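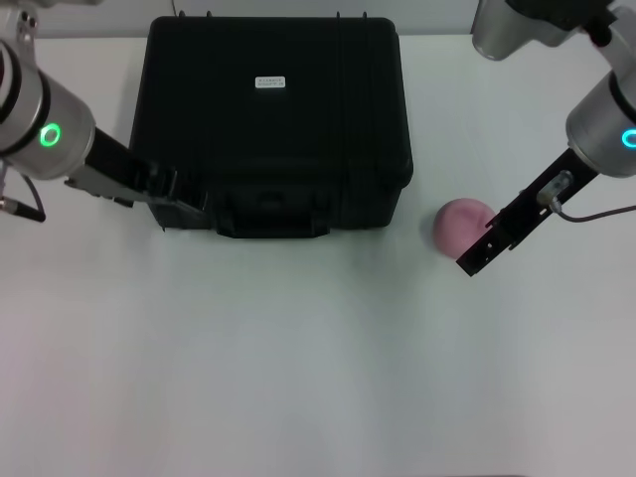

Two arms should never be planned as one arm with fourteen joints, a reader signing as Bisbridge wrote under my last entry, and if I continue like this I will still be waiting for the planner when summer comes. I read the comment in the morning before coffee and was a little offended. Then I came to the lab and started the planner, and I had time to make the coffee and also to drink it.

So today I tried it the other way. I will write down what I did, mostly for myself, and also for Bisbridge, if he or she comes back.

The old method: one start, one goal, all joints of both arms together. The left gripper must go to the front left corner of the black case, the right one must go to the ball. These two jobs have almost nothing to do with each other, but the planner does not know this. It samples both arms at the same time, and when the left arm has a bad sample, the good sample of the right arm is thrown away with it. I looked in the log from yesterday. For one request it had rejected 1,775 samples before the first path was found, and the larger part of them was the left wrist touching the lid of the case in the collision model.

The new method: plan the left arm first, alone, with the right arm frozen. Then plan the right arm, and treat the left one as an obstacle that moves in time. I was afraid of the time part. Our planner, which we still call Keane after the old branch name, has no idea of time inside. I added time as one more dimension and allowed it only to go forward. It is not elegant. The change was smaller than I expected, and most of my afternoon went to the tests.

Result for the same request: 289 rejected samples, both arms counted together. I ran it again with another random seed and the number was not so different, but I did not write it down, which is stupid of me. Tomorrow I will log every seed.

There is a problem, of course. When the left arm plans first, it takes the middle of the table as if it owns it. With the case and the ball this does no harm, the ball is to the right of the case and the arms come from their own sides. But if I ask for a crossed task, left arm to the ball, then the second arm often finds no path at all. I tried to change the order when the first order fails. It helps sometimes. For the other times I keep the old joint planner as a last step, with a limit of 10 seconds. I think Bisbridge will say that this is cheating.

The second thing of the day was the collision model of the case. The perception node from Wultau fits one box around anything dark and rectangular, and this box was too generous. The carrying handle is recessed in the front, but the four small tabs at the rear edge stand up, and I believe the fit took their height for the whole lid. The gripper then stayed far too high over the front corner, and the grasp check complained that there was nothing between the fingers. I now split the object in 2 boxes, a low one for the body and a thin one for the rear edge. The split is written by hand in the config file. I know it should come from the point cloud. I put a comment there with the word "temporary", and I have seen how old such comments can become.

The black gripper on the black case is also not nice for the segmentation. At the corner, where the fingertips are over the lid, the mask joins them into one thing, and the box grows along the finger. I mask the robot out first now, using the joint angles and the mesh, with a small margin. The margin eats a little of the case too. For the ball there is no such trouble, pink on a white table is the kindest thing one can give to a camera.

Still not done: the cable of the right gripper. It lies over the table on the right side and does not exist in any model. The planner is happy to sweep the hand through the place where the cable is. I could draw a forbidden zone by hand, but the cable moves with the wrist, so the zone would be wrong most of the time. Maybe a limit on the wrist rotation is enough for this month.

I wrote to the Huditum mailing list in the evening to ask how other people handle cables in the planning scene. One answer came quickly. It said tape.

Before going home I merged the new ordering into the main branch, behind a flag, and the flag is off by default. The nightly tests start at 2 a.m. and I will look at them with breakfast.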